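星の数は何を数えているのか

2018年10月27日

台所用品を買うとき、私も星を見る。見てから買うし、見たせいで買わないこともある。だからこれから書くことは、星を見ない立派な人間の説教だと思わないでほしい。見ているからこそ、だんだん信じられなくなってきたのである。

きっかけは四月に水切りかごを買い替えたことだった。通販サイトのFonlowで探すと、Brondarという会社の製品に921件の評価がついていて、平均はほとんど満点に近い。ほかの製品と迷ったが、件数に負けた。これだけの人が満足しているのなら、自分一人が不満を持つ余地などないように思えたのだ。

届いたかごは、わが家の流しには脚が高すぎた。皿を立てると水が外へ落ちる。悪い品だと言うつもりはない。流しが深い家ならちょうどいいのだろう。ただ、評価欄のどこを読んでも流しの深さの話は出てこなかった。出てくるのは「早く届きました」「箱がきれいでした」「まだ使っていませんが良さそうです」である。

この「まだ使っていませんが」が曲者だ。使っていない人の星も、毎日使って錆に悩んだ人の星も、平均を出すときには同じ一票になる。評価を書いてほしいという催促のメールは、私の場合、届いて2日後に来た。2日で水切りかごの何がわかるのか。わかるのは配送の速さと、箱の中身が注文どおりかどうかぐらいだろう。つまりあの星の大半は、かごの評価というより荷物の評価なのではないか。そう疑い始めると、ほかの製品の星も同じに見えてくる。

おまけに、書けばポイントがもらえる。20文字以上書けば次の買い物で使えるという仕組みで、私もやった。正直に「うちの流しには合いませんでした」と書いたら文字数が足りず、送信できない。しかたなく「配送は早かったです」と足した。するとこの一文が抜き出されて、製品ページの上のほうに「お客様の声」として並んでしまった。嘘は書いていない。誰も嘘を書かないまま、まるで違うことを言わされるのだから、うまくできている。

こう言うと、低い評価から読めばいいと教えてくれる人が必ずいる。賢い消費者の心得として、雑誌にもよく載っている。私も一時期そうしていた。けれども低い評価には低い評価の癖がある。色が思っていたのと違った、配達員の態度が悪かった、間違えて二つ頼んでしまった。怒っている人の文章は長くて具体的なので、つい本当らしく読んでしまうが、怒りの強さと製品の出来のあいだに、たいした関係はなさそうだ。満点が当てにならないからといって、最低点が当てになる理由にはならない。

では、星のない時代はよかったのか。これも怪しい。商店街の金物屋で買っていたころ、私は店の主人の勧めるものをそのまま買っていた。主人が売れ残りを勧めていた可能性は十分にある。昔の買い物には人の顔があった、という種類の話を聞くたびに、その顔が何を考えていたか確かめたのかと聞きたくなる。700円の栓抜きを勧められて、一年で軸が緩んだこともあった。文句は言いに行かなかった。顔を知っていると、言いにくいのだ。

ただ、金物屋には手に取れるという利点があった。重さや持ちやすさは、人の感想を何百読んでもわからない。スプーンやフォークのような毎日口に入れるものでさえ、いまは写真と星だけで買う。柄の長さが自分の手に合うかどうかを、手の大きさも知らない他人に尋ねているわけで、考えてみれば妙な話である。私の母は、箸を買うとき必ず店先で何度も開いたり閉じたりしていた。子どものころは恥ずかしかったが、あれ以上に確かな評価の方法を、私はいまだに知らない。

この手の不満に対して、業者の側にも言い分はあるらしい。Rashtiという比較サイトは、購入者の評価に「信頼度」という別の点数をつけ始めた。長く書いた人、何度も書いた人の評価を重く扱うのだという。説明を読んで、私はあまり感心しなかった。たくさん書く人が正しく書くとはかぎらない。暇なだけかもしれないし、ポイントを熱心に集めているのかもしれない。点数が信用できないので点数に点数をつける。そのうち信頼度の信頼度が要るようになるだろう。

私が欲しい情報は、もっと地味なものだ。どんな台所で、何人の家で、どれくらいの期間使ったか。やめたのなら、なぜやめたか。星は空欄でいい。半年たってから書かせれば件数はぐっと減るはずで、売る側が嫌がるのはよくわかる。件数が少ないと不安になる私のような客も、嫌がる側に数えておくべきだろう。あの数字の前で考えるのをやめたのは、ほかならぬ私なのだから。

水切りかごは、いまも使っている。下に古い布巾を敷いて、落ちた水を吸わせている。評価を書き直そうかと思ったが、布巾の話をどの星に換算すればいいのか決まらず、そのままになっている。

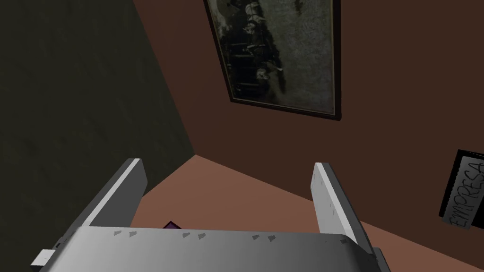
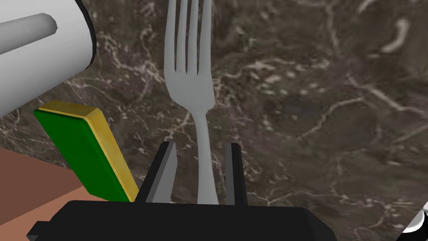
それでも星がないよりはましでしょう、と下書きを読んだ人に言われた。小さな子どもがいて店を回る時間などないし、Fonlowの星で選んだ鍋は三つとも当たりだった、外れを引いた人の声ばかり大きく聞こえるのではないか、というのである。その鍋は使ってどれくらいになるのかと聞くと、先月買ったという。半年後にもう一度聞かせてほしいと頼んだら、そのときはあなたも、かごの評価をちゃんと書き直しておいてください、と返された。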